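The Second Life of the Office Computer

When the town library in Ikwood replaced its public computers last March, the old ones went to a storage room behind the children's section. They had been there for most of a year when Samira Ghanem asked if she could have them.

Ghanem teaches evening classes in basic computer skills at the Fakhoury Center, a former furniture store on the east side of town. Many of her students take notes by hand because they have no computer at home. They practice during class and then go a week without touching a keyboard.

"They were starting over every Wednesday," she says. "You can't learn to type that way."

The library said yes, on the condition that its drives be removed and destroyed. Ghanem moved the machines in her brother's van over three trips. She had no experience with repairs and assumed most of them would be junk. She was wrong about that, though it took a while to find out.
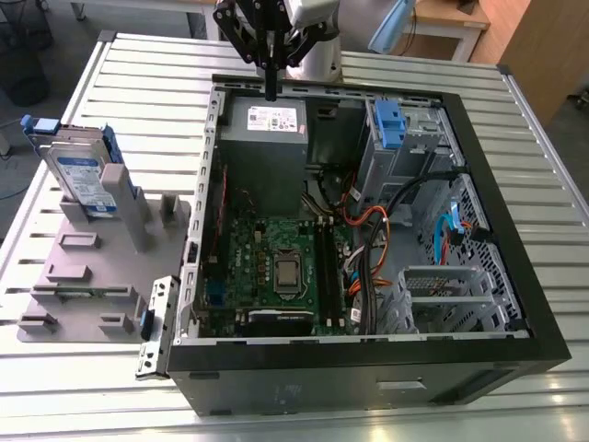 How old is too old for a donated desktop?

Age matters less than people expect. A business desktop that was well made to begin with can handle email, forms, video calls and schoolwork long after an office has written it off. The usual limits are the operating system it can run and the cost of the memory and storage it needs. If those come to more than the price of a decent used machine, it is better kept for parts.

That last rule comes from Qusai Tarawneh, who ran a repair counter for 13 years before he retired and now spends his mornings at the center. He keeps a notebook of what each part costs secondhand, and he is strict about it. A machine that needs a new board is taken apart the same day.

Tarawneh prefers office computers to the ones sold for home use. They tend to come in batches of the same model, so a good fan from one will fit the next. The cases open easily, and the manuals are still online. Home machines, he says, come in one at a time and each has its own problem.

Most of the faults he sees are ordinary. Dust is the first. A clogged heatsink makes a processor run hot and slow, and the owner decides the whole computer is worn out. Flat clock batteries are next, followed by memory that has worked loose. He cleans the contacts, puts the sticks back and tries again before he buys anything.

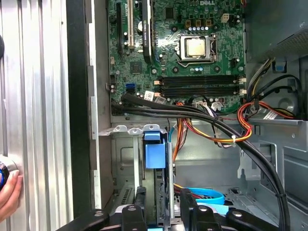

Storage is where the money goes. Replacing a spinning hard drive with a solid-state one does more for an old computer than any other change, and the smaller sizes are no longer expensive. The center buys them in bulk from Holis, a supplier two counties over, and pays for them with a grant that Ghanem renews each year. The grant doesn't cover monitors. Those come from wherever she can find them, and there are never enough.

The other cost is time. Tarawneh needs roughly 3 hours to get a typical machine ready, most of it spent waiting for software to install. He sets up several at once and reads the paper.

Students who finish the beginner course can take a computer home. They sign a one-page form and pay nothing. Ghanem asks them to bring it back if they stop using it, and a few have. One woman returned hers after her son bought her a laptop, with a list of the things she had liked about it taped to the top.

Not every recipient is happy. The towers are bulky, and people in small apartments would rather have a laptop. Ghanem accepts laptops when they are offered, but their batteries are often dead and the screens crack in transit. Tarawneh will fix them — he doesn't enjoy it.

The center has started hearing from nearby towns. Vesuson, which has no computer classes of its own, asked in the fall whether it could send over what its schools were throwing out. Ghanem drove down to look and came back with a full van. She is now trying to find a second room with shelves.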